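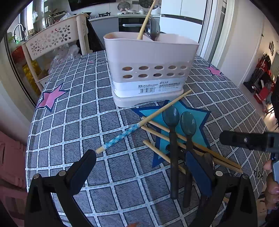
The Last Five Minutes After Dinner

By Sinéad Hegarty

4 Jun 2019

My mother had a rule that the kitchen was not closed until the spoons were standing. She meant the small pot next to the sink, where the clean spoons and chopsticks went to dry. It was the last job of the evening and it was given always to the youngest child, because it was the easiest. I thought about this rule many times during the weeks when I was visiting people who try to teach the same job to machines.

The question I brought to them was simple. We have robots that weld cars and robots that carry boxes through the night. When will one of them put away my cutlery?

Wisora is a small company which works only on kitchen chores. Its engineers do not like the word "easy." One of them told me that a plate is a friendly object, as it is wide and flat and stays where you leave it. A spoon is a different matter. It rolls a little when you touch it, and its handle is thin, so the fingers must come very near to the table without pushing against it. Then the bowl of the spoon is shiny, and a camera can see in it the window, the lamp and the fingers themselves.

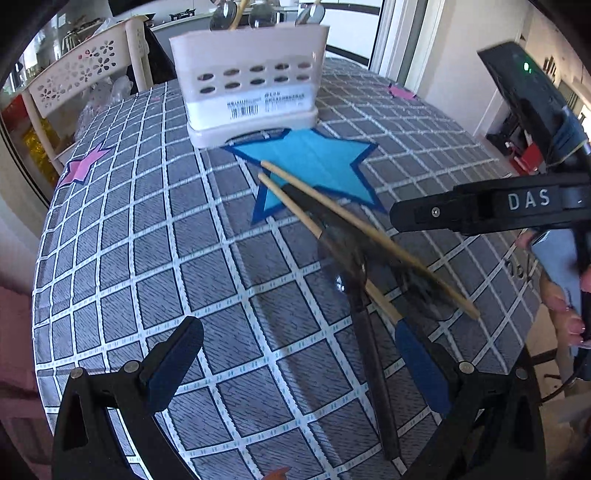 Picking up is in any case only the first half of the work. In the tests I followed, the machine was asked to lift one piece, turn it upright and let it down into a holder with the others. People do the turning without a thought, somewhere between the table and the drainer. For a gripper with two fingers it is a long piece of planning, and the table does not help. A metal spoon held between the fingers with a pair of wooden chopsticks lying across it is a very common thing at home, but in a factory somebody would have separated them long before the robot arrived. If the gripper closes in the wrong place it takes two things and drops one of them.

I asked for results, and Wisora gave me its own numbers from one month of trials. Of 494 attempts to place a single spoon, 80 percent ended with the spoon in the holder. This sounded good to me until I made the calculation for my own house. With one spoon in five going somewhere else, I would be on my knees looking under the refrigerator every evening.

The speed is also not yet what a family would accept. One placing took over 3 minutes when the spoon was partly covered. A child of six would have finished the whole pot and left the room.

Latuheru, a maker of packing equipment, looks at the same problem from the shop floor. It sells a machine that puts plastic cutlery into bags, and this machine is very quick. But the spoons come to it on a belt, all with the same face up, and when the customer changes the shape of the spoon, a technician must come for 2 days. "We did not solve the spoon," the production manager told me. "We solved the belt."

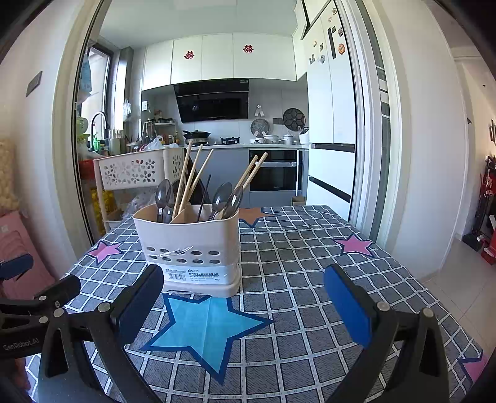 Spoons and chopsticks share one holder, with the gripper open in front of it.

Holders bring their own troubles. When the first pieces are in, the space that was free a moment ago is crossed by handles at every angle, and the next chopstick must find a way between them. A person feels the contact and moves the wrist a little. Many grippers feel almost nothing, so their software must guess from the picture why the stick does not go down.

At Lukura, where they design the fingers and not the software, I was shown soft pads of several thicknesses. The thin ones could pick up a chopstick well but became damaged in a few weeks. The thick ones lasted, and they could not get under a teaspoon. The team expects to test a new material in August.

I asked everybody for a year when such a robot could be bought. Only Zarar, which rents cleaning machines to hotels, was willing to discuss it, and it would not promise cutlery at all. It plans to begin with towels. Towels, they explained to me, forgive you.

In my own kitchen the pot is still beside the sink. My daughter, who is seven, does the spoons now, and she puts them with the handles up, which my mother would not have allowed.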